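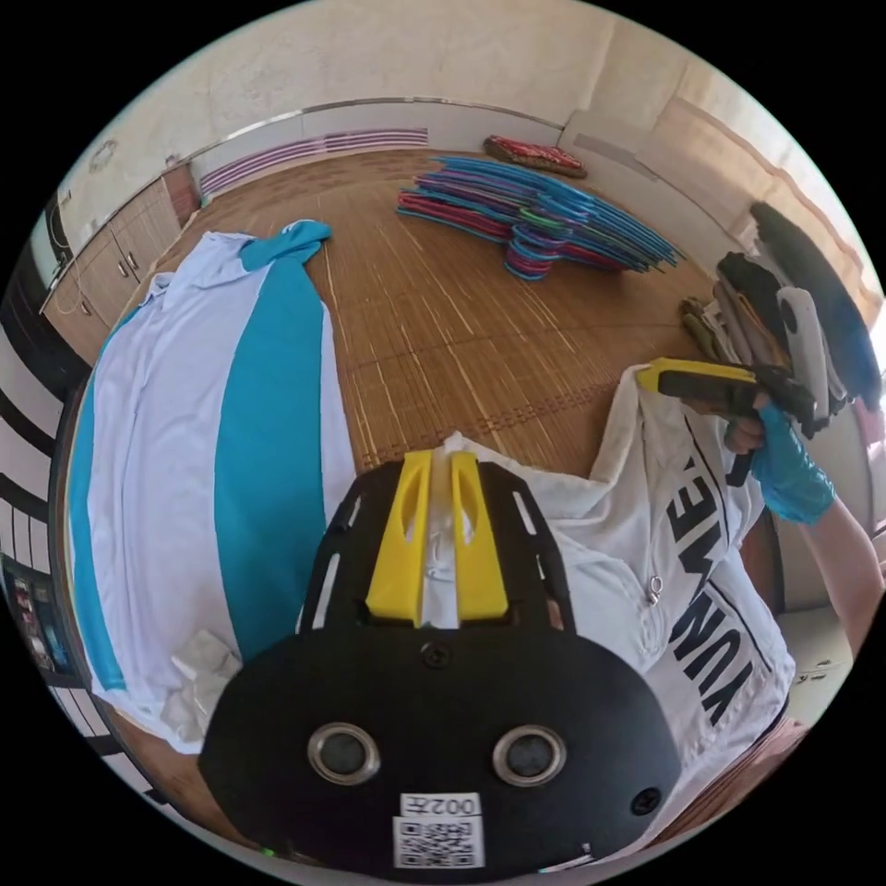 Garment Work with Hand-Held Grippers: Household Guidance after the October Hanger Incident

Issued by the Home Tasks Office, Clasitz. This page replaces the earlier tips on folding and hanging.

What happened

In October an operator at the Danladi apartment was placing a shirt on a plastic hanger with a gripper in each hand. The right gripper had hold of one end of the hanger. The left gripper, which had closed on the other end, did not release when the trigger was let go. The operator pulled. The hanger snapped near the hook, and a piece about as long as a thumb struck the operator below the eye. The skin was broken and no further treatment was needed beyond cleaning and a dressing.

The left gripper was inspected the same afternoon by Chiamaka Etim. A loop of sewing thread had worked its way behind one finger and wound itself around the pivot. With the thread in place the fingers opened a little and then stopped. The thread was white and could not be seen from behind the tool, where the operator's eyes normally are.

A review of the Danladi log found 11 earlier notes of a slow or partial release in 173 sessions. Operators had worked the trigger a few times and carried on. None of these notes was passed to the equipment desk.

Before starting

Clear the floor to at least one full arm's length on every side of the garment. Spare hangers belong in a pile away from the knees, where they will not be knelt on or kicked.

Look at each gripper from the front. Open and close it five times with nothing between the fingers. Both fingers must move together and return all the way. A gripper that hesitates even once is set aside and tagged.

Run a cotton swab along the inside of each finger and around any slots. Thread, lint and hair come away on the swab. Tweezers may be used for what remains. Blades may not.

Check the left and right markings. Two units were swapped at the Parach apartment earlier in the year and a full morning of work had to be repeated.

Disposable gloves should fit closely at the fingertips. A loose glove tip can be drawn into the trigger. Change gloves when they tear, and remove rings and bracelets first.

Sorting the garments

Set aside any item with loose threads, open knit, lace, beads or long drawstrings. These are handled last, by bare hand if necessary. Trim hanging threads with scissors before the garment reaches the work area, and empty the pockets.

Zippers need attention of their own. Grip the cloth beside the zipper and leave the pull alone. When a finger closes on the pull, the metal can lodge in the slot and the jacket will swing from it. Hooded jackets are best lifted by the collar with one gripper while the other stays open and clear until the garment has stopped moving.

Cut off loose store tags. A tag that is sewn in should be laid flat against the inside of the garment.

Working with hangers

Most slow releases in the log occurred during hanger work. Plastic hangers bend a good deal before they break, and they give little warning. The following rules apply in every apartment.

Hold a hanger with two grippers only for as long as it takes to pass it from one to the other.

Never pull two grippers apart on the same hanger. If one does not let go, bring both hands together to take the strain off, lower everything to the floor, and release the gripper that works.

Keep the hook pointed away from the face. Seated and kneeling operators tend to bring the hook up toward the chin without noticing.

Throw out any hanger with a white stress line, a crack or a bent hook. After the incident, Ifeanyi Chukwu went through the supply at Danladi and removed 16 hangers with visible damage. Replacements should be of one piece, without clips.

Wear safety glasses for all hanger work. Glasses had previously been optional. They are now required for operators and for anyone seated within reach. 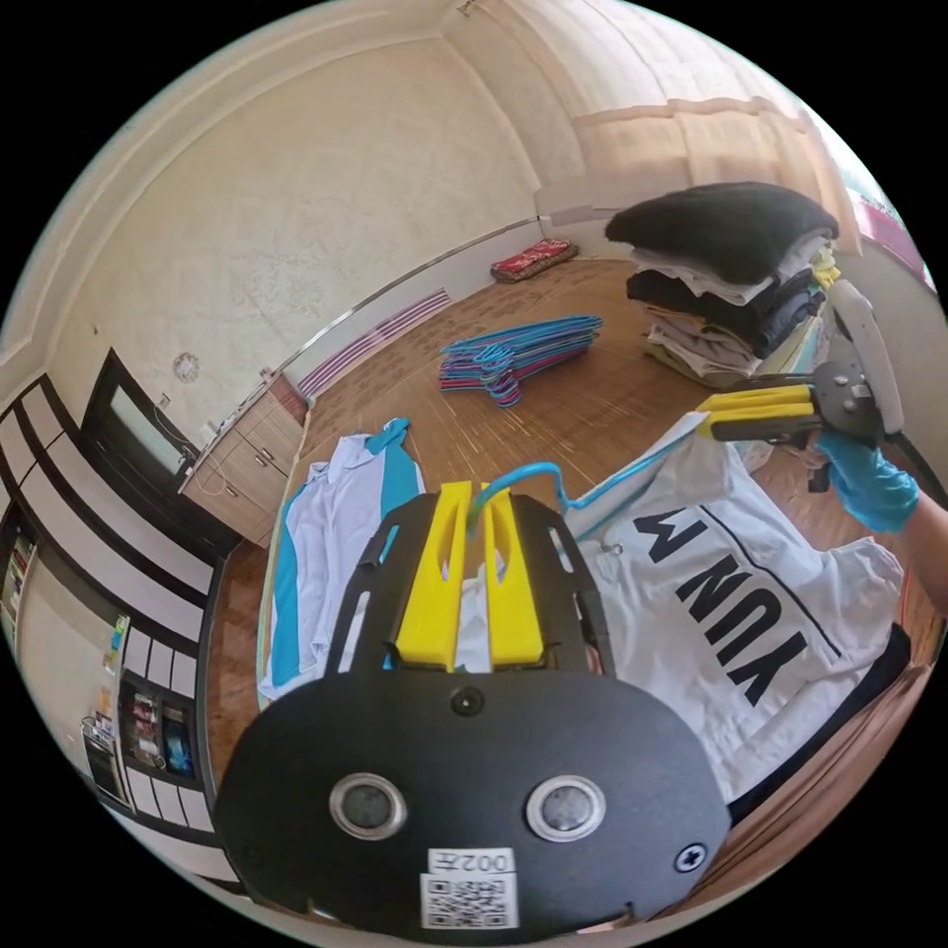

Shirts with a printed front should be laid out with the hem toward the operator whenever the task allows. Heavy lettering can stick to itself when folded, and the usual response is to tug. Lift the upper layer slowly from one corner instead.

Slip the hanger in from the hem on shirts with a narrow neck. Pushing it down through the collar stretches the rib and requires more force than the fingers are meant to apply. When more force seems to be needed, stop and reset the garment.

If a gripper will not release

1. Say "stop" aloud so that others in the room keep clear.
2. Lower the gripper and the garment to the floor. Do not shake the tool.
3. Take the second gripper off the garment and put it down.
4. Switch off the affected unit, if it has a switch, and wait until any sound has ended.
5. Ease the cloth out by hand from the side. Keep fingertips out of the space between the gripper fingers.
6. If the cloth does not come free, cut the thread that holds it. A garment may be cut as well if there is no other way. The garment budget covers this and no approval is required.
7. Tag the unit and write down the time, the garment and what was being done.

The unit may be used again only after Chiamaka Etim or Efe Akpan has signed the tag. Working the trigger until it loosens does not count as a repair.

Care at the end of the day

Wipe the fingers with a barely damp cloth and dry them. Spray cleaners leave a film that collects lint, and they are not to be used on or near the grippers. The Kokerent brushes supplied in the spring have been withdrawn after bristles were found in two pivots.

Store each unit with the fingers open. Shelves must be deep enough for the whole tool to rest on them.

Vacuum the floor after every session. On matting made of narrow strips, run the nozzle along the strips and then once across. Thread ends settle in the grooves and are picked up again by the next garment that is dragged over them.

Rest periods

Operators should put both grippers down for at least five minutes in every 40. Ikechukwu Lawal's notes from Danladi show the incident came late in an unbroken stretch of hanger work, when the grip of the left hand had already been recorded as tired. Tiredness is sufficient reason to end a session early and will be logged without comment.

Reporting

Slow releases, cracked hangers and torn gloves are to be reported to Chidubem Ojo at the equipment desk by 5 p.m. on the day they occur. Paper slips are kept inside the door of each apartment. Completed slips from Parach should go in the gray folder until the new box arrives.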